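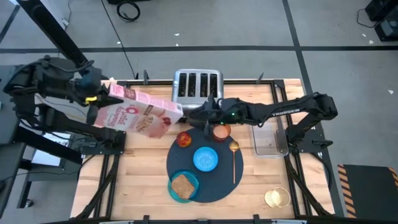 I've been working with a two-armed tabletop setup for a little over a year now, and I have a question about how to report a result that I can't quite make up my mind on. The task is breakfast. The policy controls both arms and has to get the table laid and the food where it belongs, and we score each item separately. The left arm usually has the cereal box, and it holds it at a tilt over its own side of the table while the right arm is over at the placemat dealing with the little orange-rimmed cup, so on a good run the two of them are busy at the same moment with very different things. The plates and the spoon sit close together on and around that mat, and the toaster is at the far end of the table between the two grippers, so there is plenty to bump into.

We trained on 1490 demonstrations. What we wanted to know was whether it helps to let each arm look at what the other arm is planning, or whether you do just as well with one big model that puts out all the joint commands together. Over 40 trials per method, the version where the arms share their plans finished the whole breakfast 8 more times than the single model. I was delighted with that for a whole afternoon! Then I went back through the recordings and noticed that nearly all of the gain comes from the stretch where both arms are moving. In the parts where one arm waits for the other, I can't tell the methods apart.

So my question is how you would write this up. Is it fair to give the overall number first and explain the rest afterward, or should the two-arms-moving part be the headline? And is 40 trials enough for anyone to take me seriously? I'd be grateful for any thoughts, even blunt ones. My labmates have heard far too much about cereal by now.

Posted by Brilley

Stevska

What a nice problem to have, and thank you for laying it out so clearly. I've been on the reading end of a lot of these papers and I would much sooner see the split than the single number.

I'd give both in the same table, with the whole-task result on the top line and then the same trials divided into "one arm moving" and "both arms moving." Decide how you divide them before you go back to the recordings again, and write the rule down. Something simple is fine, for instance that both grippers have to be traveling faster than some set speed. If you pick the cut points by eye after seeing which runs failed, a careful reader will worry, and I think they'd be right to.

As for 40, it depends on how you ran them. If each method got the same 40 starting layouts, you have pairs, and you should compare them as pairs – same box position, same cup position, one method and then the other. That gets you a good deal more out of the same afternoon's work than treating them as two separate piles. If the layouts were shuffled fresh for each method, I'd want an interval around the difference, and I suspect it will be wider than you'd like. Eight out of 40 is encouraging, but I wouldn't build a title on it. Could you run more? I know how long a reset takes when there's a spoon, a cup and several dishes to put back where they were, so I do ask with sympathy.

One more thing, and I learned this the slow way with a two-arm folding task. Mix up the order. We ran all of one method in the morning and all of the other after lunch, and by then somebody had moved a lamp. We had to throw out the lot and start over, and the difference we had been so proud of shrank to half its size.

Nassar

More trials. We did 293 for ours and still got asked for more.

Holier

I agree with Stevska on nearly everything, but I'd look hard at one other explanation before giving the credit to plan sharing. Does your single model have the same number of parameters as the two sharing models put together? When we tried something close to this, our "shared" version was simply bigger, and once we matched the sizes a good part of the gain went away. It didn't all go, I'm glad to say, and what stayed was in the moments when both arms were working, much like yours.

A cheap check is to keep your sharing model exactly as it is and feed each arm an old plan from the other, a second or two out of date. If the score drops only while both arms are moving, you have a very good argument that the information itself is doing the work. It needs no new training, only robot time. I'd put that result right beside the main table, and I'd be happy to read a draft if you want another pair of eyes on it.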